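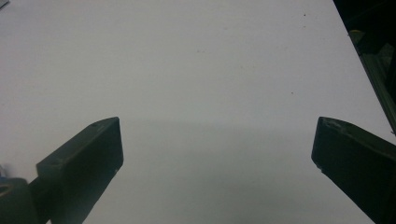 A white top is fine until someone puts a pen down on it without the cap, one reader wrote after the October gallery, asking whether we would choose the same colour again. We would. Small items are easy to find on it, and marks are seen early enough to be wiped off.

This gallery covers the writing table in the Górecki room. The white surface is a separate board laid on a wooden table, so it can be changed when it gets worn. Pens used to be kept in a drawer with everything else, and the drawer has now been given over to paper.

The pens go in a clear plastic box with compartments. We looked at closed boxes too, but a clear one can be checked from a chair.
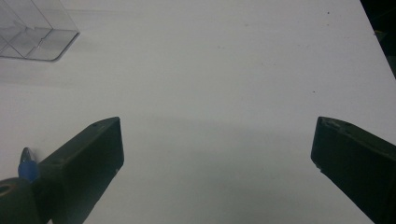

It also keeps its place on the table during the day, which a drawer tray never did. The rule for the table is short: pens in the box, paper in the drawer, cups somewhere else. Refills are ordered from Danora in packs of 6 and kept on the shelf by the door.

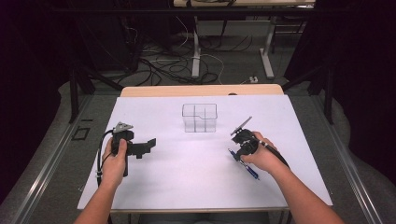

Blue pen and clear divided box, writing table.

Page updated February 29, 2020

Related galleries
Shelves in the Plindard store
Sorting 488 envelopes
Grornau: the long cupboard
Labels and label holders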